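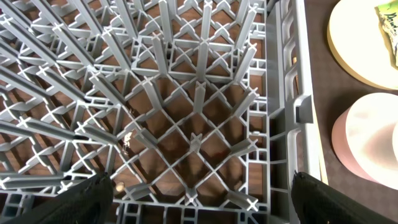
Week 6 handout: When the log says "done"

Robots in Service Work, Zyanya Huerta
Read before section. Bring the fault tree worksheet, filled in as far as you can get.

Background to the case

The Cindance table-clearing cell has two arms at one table. The job is ordinary: take used tableware off a serving tray, put it in a peg rack, deal with the food containers. Each arm has a two-finger gripper and a camera at the wrist. The rack is gray plastic with a diamond lattice floor and upright pegs, and the pegs are where most of our trouble comes from.

In October the cell was being prepared for a site trial at Peltside. The claim in the summary report was that cup placement was "solved." I would like you to be suspicious of that word any time you see it, and especially when it sits next to a percentage with no denominator. The denominator was in the appendix. The cell had made 2,649 cup placements, and the log marked every one of them a success.

That should have stopped somebody. A log with no failures in it describes a perfect machine or a broken check, and you have all met the machines in our lab.

What the check was checking

The controller marked a placement as a success when two conditions were met:

1. The gripper was open.
2. The wrist was above the rack.

Read those again and ask where the cup is. Neither condition mentions it. The arm could let go of a cup over the rim, drop it on its side, or arrive with nothing in its fingers, and both lines would still come out true. The check confirms that the arm carried out its own motion. The people reading the report took it to mean that the dishes were put away.

Khrystyna-Mariia Symonenko went back through the recorded video and scored every placement by eye, using a written rule: the cup is in the rack, mouth down, supported by the pegs, and touching no other item. By that rule 2,272 placements were good. Everything else had gone into the log as a success too.

I have heard her rule called too strict. A cup that has tipped over is still in the rack, so what is the harm? Try running it through a wash. A cup with its mouth facing up fills with water, and a cup lying on its side can roll when the rack is lifted. If the customer's word for the task is "loaded," then somebody has to write down what loaded means before the numbers are collected. Doing it afterward invites everyone to pick the definition that flatters them.

The failure that mattered

Most of the bad placements were untidy and nothing worse. The one we are studying was a collision, and it grew out of the same weak check.

The left arm released a cup over the rack. The cup landed on the tips of the pegs and leaned against one of the fingers. The gripper was open and the wrist was over the rack, so the controller logged a success and began the retreat. The retreat path had been planned for a free hand. On the way out the finger dragged the cup sideways, the cup wedged between two rows of pegs, and the arm began to pull the rack across the table with it.

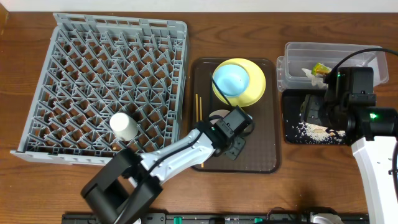 Motor current rose, which is the usual sign that an arm is pushing on something it shouldn't be. The force limit did its job and the arm stopped. So far this is a fairly good story. Then the recovery routine started. It was written on the assumption that a force stop meant contact with the tabletop, so it did what you would do in that case and lifted straight up. The wedged cup came up with the finger, the rack came up with the cup, and the whole thing tilted toward the operator's side before the cup slipped free and the rack fell back.

The operator had a hand near the tray at the time. No injury. The incident form says "minor, rack displaced," and I think that is a generous reading. A routine that moves the arm again after a force stop, without a person agreeing to it, deserves a longer sentence than that.

The explanations offered

The first write-up blamed the cup. It was described as "atypical," and it wasn't. It was a plain cylindrical cup, and if your system can't expect one of those on a tray then it has no business near a cafeteria.

The second blamed the rack. There is more to this one. A peg rack is a hard thing to see from a wrist camera. Everything is the same gray, the pegs lean and overlap as the viewpoint changes, and the table shows through the holes in the floor so that the background looks like part of the pattern. Crumbs get caught between the struts. Aston, who supplied the depth model, had trained it largely on clean, flat-bottomed bins. All true, and all known before the trial was booked.

The third write-up, from Schmieder, is the one I mostly accept. It says perception error was expected and should have been survivable. The real faults were further down the line: a success check that could not detect failure, and a recovery routine that acted on a guess. My one complaint is that it treats these as two separate bugs. I would argue that the first hid the second. With failures showing up in the log, somebody would have gone looking at how the arm behaved after a bad release, and the recovery routine would have been tested against a snagged cup months earlier.

You are free to disagree with me. Bring evidence from the logs if you do.

Proposed fixes, with my doubts

Look at the rack after every release. The wrist camera backs off and takes a second view, and the cup must be found in it before the placement counts. This is a sensible change. My doubt is that the same model that misjudged the pegs will now be grading its own work. An independent view from the head camera would persuade me more.

Wait and feel. After opening, the arm moves a very short distance and checks for side load before starting the full retreat. Cheap, and it would probably have caught our case. It won't catch a cup that is already lying on its side clear of the fingers.

Hold after any force stop. The arm stays where it is until a person clears it. The project objected that this would cut throughput. It will. Ask how much, and ask whether they measured it or assumed it. Note also that holding position is a poor choice if someone's fingers are the thing being squeezed, so the hold needs a low-force mode and the operator needs to be shown how to push the arm away by hand.

Stop the other arm too. During the incident the right arm kept working, because each arm had its own fault state — a design choice I can't find defended anywhere in the documents. Both arms share the table and so does the operator.

Check the cables. Some runs are slack enough to form loops near the gripper. A loop played no part in this incident as far as anyone can tell, but a loop can catch on tableware, and it belongs on your fault tree.

For section

Draw the fault tree with "rack lifted from table" at the top. Go down at least to the success check and the recovery routine. Mark each branch as seen in the logs, seen on video, or inferred. Most of the trees I got last year had no inferred branches at all, which I did not believe.

Write a success rule for placing a bowl in the same rack. Then swap with a partner and find a bad placement that passes.

Read the Peltside trial plan, section 2, and list every sentence that uses the word "reliable." For each one, write down what measurement would make it false. Leave the space blank if you can't think of one, and we will start with the blanks.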